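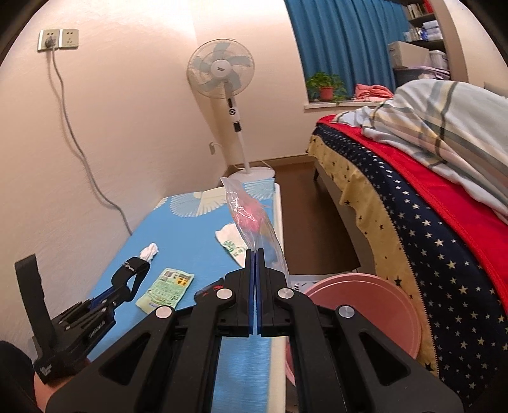 Two hand-held grippers over a blue-covered table, with the blue-padded jaws of the nearer one almost closed. A crinkled clear bag lies ahead.

Side by side at the kitchen-table end of robotics

Most gripper reviews start with a payload figure. Ours starts with a plastic bag.

A hand-held gripper is a robot hand without the robot. A person holds it, works the jaws with a trigger or a squeeze grip, and a camera records what the jaws do. The recordings are later used to teach an arm the same task. The idea has spread quickly because a tool like this costs far less than an arm and can go into any home with a door wide enough for the person carrying it.

That last part matters. An arm bolted to a bench sees the bench. A gripper in somebody's hand sees bedrooms, window plants, washbasins and whatever was left out on the table that morning. For this feature we wanted to know which of three hand-held designs we would give to a person with no training and send into a house for a week.

The three were the Zultlow, the Drarkura and the Entwistle. All are two-finger tools sold with a wrist strap, a camera mount and a set of spare pads. We used them through May, in six homes, on chores the people living there would have done anyway: sorting packets, folding small cloths, lifting things out of basins, clearing tables. For the last part of the test we moved the recordings to a Brokau controller and a small arm, to see how they played back.

Closing the jaws

All three grippers will pick up a cup. You can learn that in a minute, and it tells you very little. Thin, slippery packaging is harder. A clear bag gives the fingers almost nothing to push against, and it bends away as they come in. The jaws have to meet evenly along their whole length, or the film slides out of the side that is open.

The Zultlow does this best. Its fingers stay parallel through the whole stroke, and the pads touch at the tip and the root at the same moment. We ran 48 bag pickups with each tool, using the same bags in the same order. The Zultlow held 46 of them to the end of the lift. The Drarkura held fewer, and most of its misses came when the bag was approached from the side. The Entwistle did well when new, then got worse as its pads picked up dust.

Pads are cheap, and all three makers will sell you more. Changing them is another matter. On the Drarkura they slide into a groove and are held by one screw. On the Entwistle they are glued, and scraping off the old glue took longer than any single chore in the test. The Zultlow's pads press on and stay on, though one corner lifted in the second week and had to be pushed back down every morning.

Size and reach

A gripper that moves its fingers in parallel needs a linkage, and the linkage has to go somewhere. On most of these tools it goes out to the sides. With the jaws shut, the outer arms can stand much wider than the fingers themselves. On an open table you forget about it. In a basin with a raised rim, you don't. The arm hits the rim well before the fingertips reach the bottom, and the person holding the tool has to tilt it and come in at an angle.

People tilt without thinking. The arm that has to copy them may not be able to. Several of our basin recordings asked the arm for a wrist angle it could not reach, and the Brokau controller stopped each time and logged a joint limit. It was right to stop. The Entwistle is the slimmest of the three, and it gave us the fewest of these stops.

Wide arms also block the camera. Whatever sits to the left or right of the jaws is partly hidden, and small items on a crowded table drop out of view as the hand moves in. A higher camera mount helps. The Drarkura's mount can be raised by three notches, and we left it on the top one. The Zultlow's is fixed. We would like to see that changed.

Weight and straps

None of these tools feels heavy in the shop. After half an hour of picking things up one at a time, all of them do. The Drarkura is the heaviest and has the best strap, a broad one that spreads the load over the back of the hand. The Zultlow's strap is narrower and left a mark on two of our testers. The Entwistle is light enough that its thin strap didn't bother anyone.

Working with a pair is more tiring than working with one. It is also where the more useful recordings come from, as so many chores need one hand to hold and the other to pull. Opening a bag is an obvious case. With two Zultlows, our testers could pin one side and draw the other back after a few tries. With two Drarkuras, the outer arms knocked together whenever the jaws came close. Two Entwistles never touched, but the grip was weaker and the bag often slid.

Playing it back

The Brokau controller took files from all three without trouble. Setup for each gripper means entering the finger length, the pad thickness and the camera offset. Measure the last of these yourself. The figure printed in the Entwistle manual was off by enough to make the arm close its fingers beside a packet it should have picked up.

Table coverings had more effect than we expected. On smooth, plain cloth, tracking sometimes drifted in the middle of a long move. A large printed pattern gave the camera something to follow, and the same moves came back clean.

What to buy

For bags, packets and other soft packaging, buy the Zultlow. For work inside basins and boxes, the Entwistle reaches more places, provided you can put up with the glue. The Drarkura is the one to choose for long sessions with one hand, and its adjustable mount is the best here. Order a second set of pads with any of them, and check the strap on your own hand before you pay for a pair.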